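The Small Wash: How Households Are Learning to Dry Clothes Indoors Again

For most of the last century, the drying of clothes was a matter for the yard, the balcony or the shared line. The tumble dryer moved it indoors and out of sight. In recent years, as energy bills have risen and flats have become smaller, a growing number of households have returned to air drying, and many have found that the skill must be learned afresh.

The Gredar Centre for Home Studies has spent two winters following 90 households in rented flats, all of them without a garden. Its report, published in December, covers the habits of people who dry everything they own within the same few rooms in which they cook, work and sleep. The findings are modest in tone, but they will interest anyone who has shared a hallway with a wet duvet cover.

The first finding concerns quantity. Families in the study tended to wash in large loads, a habit formed when a dryer was at hand, and then to hang the whole load at once. Rooms became damp and windows streamed. Clothes hung too close together took on the stale smell that many people wrongly blame on their washing powder. Households that moved to smaller and more frequent loads reported fewer difficulties, although several remarked that the machine seemed never to be off.

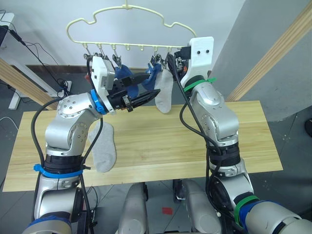 Solange Rey, who led the work for the centre, regards the change as one of timing. "People think of washing day as a single event," she says. "In a small flat it is better understood as a steady flow. A few things go up in the morning and a few come down at night." Her team asked each household to keep a diary, and the pages show how closely laundry follows the rest of domestic life. School uniforms appear on certain evenings and towels gather at the end of a holiday. One family recorded the arrival of a new baby only by the sudden appearance of muslin cloths.

The second finding concerns air. An open window for 20 minutes, morning and evening, did more for most rooms than a window left slightly open all day. The centre recommends closing the door of the room in which clothes are hung and, where there is an extractor fan, using it. Bathrooms performed well for this reason, even when they were small. Bedrooms performed poorly, above all overnight, when sleepers add moisture of their own. Tenants in the Enda building, a block of older flats included in the study, were given simple humidity meters and consulted them with more enthusiasm than the researchers had expected – one resident took to reading the figures aloud at breakfast.

Questions of damp are also questions of responsibility. Landlords have long held that mould results from the way tenants live, and tenants have long replied that it results from the state of the walls. The report takes neither side. It notes that poor insulation and blocked vents were present in many of the worst rooms, and that advice on drying clothes cannot repair either. It calls for all new rented flats to be provided with a ventilated drying cupboard, a feature once common in municipal housing and later removed to save space.

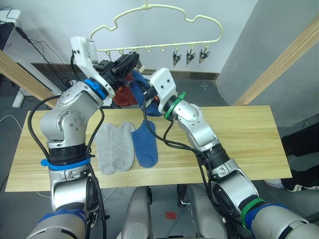

The third finding concerns the way in which clothes are hung, a subject on which households proved to hold firm views. Heavy items dried best with a gap on either side and with pockets turned out. Shirts placed on ordinary hangers needed less ironing than those folded over a rail. For smaller pieces, the researchers came to favour the kind of hanger that has clips hanging beneath a straight bar, as it keeps each item apart from the next and can be moved to a better spot in one go. Knitwear remained the exception and was best left flat on a towel.

The cost of all this is slight. The Prakine housing trust, which manages 1,000 homes, now gives new tenants a folding rack and a printed guide drawn from the centre's work. The guide runs to 5 pages and avoids technical language. Staff at the trust report that the section on airing rooms is the one most often discussed during visits, and that older tenants frequently add advice of their own.

A further stage of the research is planned for the Cui district, where several blocks still have shared drying rooms on the top floor. Some have been locked for years and are used to store bicycles and paint. The centre hopes to reopen two of them before next winter and to record how neighbours divide the space, who keeps the key, and what becomes of the socks left behind.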